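Nov 29, 2022
By Fenna Desmet

Cleaning tips I no longer believe, and a few I do

My mother-in-law clips tips out of magazines and mails them to me. For years I put them in a drawer. Last winter the drawer stopped closing, so I started trying them, one or two a week, in my own kitchen and on my own floors. Most were harmless. A few were a waste of an afternoon and one took the finish off a cupboard door.

What follows is my kitchen, my hard water and my patience. Yours will be different.

Vinegar and baking soda

I have to start with this one since it gets mailed to me the most. You pour in the baking soda, you pour in the vinegar, it foams up and everybody feels that something has been achieved. What you have at the end is slightly salty water. The foam is gas leaving. If your drain is slow from grease, it will be slow from grease an hour later.

Each of them is fine alone. Baking soda with barely enough water to make a paste will take tea stains out of a mug, and I use it for that all the time. Vinegar dissolves scale. Keep them in separate jobs. For the drain, pull the trap and put a bucket under it first. It is a nasty five minutes but you only have to do it once or twice a year.

Kobe Vanhove, two doors down, swears by the foam and says his drains have never been blocked. He also has no one in the house with long hair.

Vinegar on everything else

Not on marble, not on limestone, not on the rubber gasket of the washing machine week after week. I also would not put it on a waxed floor. I've read the advice to mop hardwood with "a splash" in the bucket, and I did it for a couple of months and the boards by the back door went dull. Could have been the dog. I stopped anyway and went back to a barely damp mop with nothing in it.

The kettle is where vinegar earns its price. Half and half with water, bring it up, leave it until it's cool, pour it out, rinse twice. I bought a bottle of Zaltusix descaler for comparison and the kettle looked the same either way. The Zaltusix smelled better while it was working. That was the whole difference as far as my nose and eyes could tell.

Newspaper for windows

People say newspaper leaves no streaks. Mine left gray fingers, and a smear on the white sill that took longer to clean than the window did. Old newspaper advice goes back to a time when the paper and the ink were different, or so Ilse Mulder tells me, and she cleaned office windows for a living. She uses a squeegee and a cloth wrung out hard, and wipes the blade after every pull. Two drops of dish soap in the bucket. If you see bubbles you have too much.

Don't do windows in full sun. The water dries before you get to it. That tip is old and dull and correct.

Lemon in the microwave

A bowl of water with half a lemon in it, five minutes on high, wipe down. Works. Then I did it without the lemon. Also works. It's the steam. Keep the lemon for fish.

Leave the door shut a few minutes afterward and be careful lifting the bowl out.

Coffee grounds for smells

I put a saucer of dried grounds in the refrigerator next to a cut onion, and after a day I had a refrigerator that smelled of coffee and onion. Put a lid on the onion. Baking soda in an open box did a little better, maybe, but I can't swear to it, and I suspect most people who say it works also cleaned the shelves on the day they put the box in.

Tumble dryer sheets on baseboards

The claim is that they repel dust. I did one side of the hall and not the other and then forgot which side I'd done, and that tells you how big the effect was. A damp cloth picks up the dust that is there. As for keeping off dust that hasn't landed yet, I'd want to see it.

"Self-shining" floor polish

Somebody gave us a jug of Trodura, and the label promised a shine for 100 days. We got a decent shine for a couple of weeks, then scuffs, then a cloudy path from the stove to the sink. The real trouble came when I wanted it off again. It took ammonia, a scrub brush and my knees. Before you put any polish down, find out how it comes up, and try that in a closet first. I would say the same about anything sold with a number of days on it.

Hotter water

"Wash it as hot as it goes" is advice from people who don't pay for the hot water. Our tap runs 128 degrees on a good morning, and that's plenty for greasy pans. It is too hot for your hands in thin gloves, so get the lined kind. For clothes I went down to cold for everything except towels, sheets and the dog's blanket, and I can't tell the shirts apart. Blood and egg have to be cold in any case. Heat cooks them in.

Bread on broken glass

Press a slice of soft white bread over the spot and it will pick up slivers too small to see. I didn't believe it and I still only half believe it. It picked up some, going by the sparkle in the bread. A wet paper towel folded over twice did as well, and I wasn't worried about anybody eating it. Whichever you use, go over the floor afterward with a flashlight laid flat on the boards. The light catches what's left. The flashlight is the good part of that tip, and it's always the part they leave out.

Walnut on scratches

You rub the meat of a walnut over a scratch in brown wood and the scratch disappears. It darkens. On a pale scratch in dark wood that's a help until the next time you wipe the table with anything wet. A wax stick from the hardware store costs very little and stays put. Neither will do a thing for a gouge.

While I'm on tables - the cupboard door I mentioned was ruined by one of those white foam sponges. They are very fine sandpaper. They take off crayon and they take off the finish under the crayon. Use them on things you wouldn't mind sanding.

Hairspray on ink

This one is out of date. The old sprays had a lot more alcohol in them. The can in our bathroom made the stain stiff, and shiny around the edge. Rubbing alcohol on a cotton ball, with a rag behind the cloth, got most of a ballpoint line out of a shirt pocket. Frans Groen ruined an acetate lining doing the same thing, so test the seam.

Expensive vacuums

A tip that shows up every January is to "invest" in a better vacuum. Before you do, turn over the one you have. Cut the hair and thread off the brush roll, wash the filter if it's the washable kind and let it dry completely, and hold a hand over the end of the hose. Our old Skaneck went from hopeless to perfectly all right that way. I had been ready to replace it. A dealer told Wilfredo Pascual that a motor of 3000 watts would solve his carpet problem, and what he had was a sock in the bend.

Things I kept from the drawer, without comment: dish soap on a collar before the wash. A squeegee hung in the shower and used. Salt on a spill in the oven while it's still warm. A clothespin on the bag of whatever it is. Doormats both inside and outside the door, and shake them.

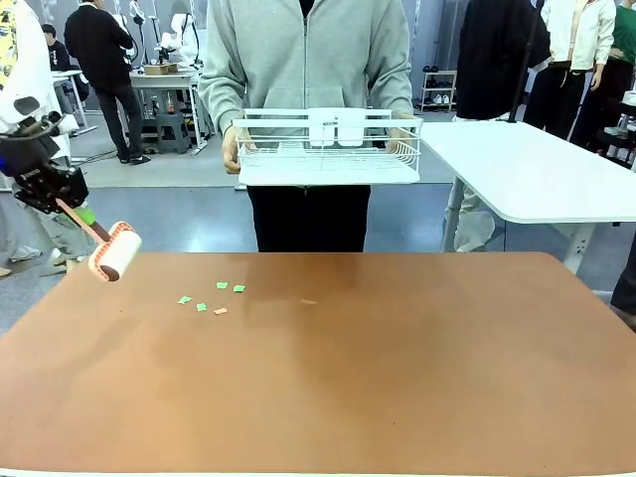 Craft mess is the one subject where the clippings contradict each other outright. One says sweep, one says damp cloth, one says vacuum with a stocking over the nozzle, which I tried and had to keep stopping to peel. For cut paper I'm on the side of the lint roller, with reservations. A few green scraps and an orange-pink one lying flat on a smooth brown tabletop are the sort of thing your fingernails slide right over, and a sponge may just push them around. Come at them from the side with the roller tipped down toward them, and go slowly. What I don't buy is the claim that a roller cleans the table. Sticky hands leave a film on a glossy top, and that wants a cloth. As for the rollers with the patterned heads, rinse one properly and let it dry before deciding it has lost its grip. And if there are only five pieces of paper, you could also pick them up.

Contact: write to Fenna at the address on the front page | Copyright 2022 | Back to top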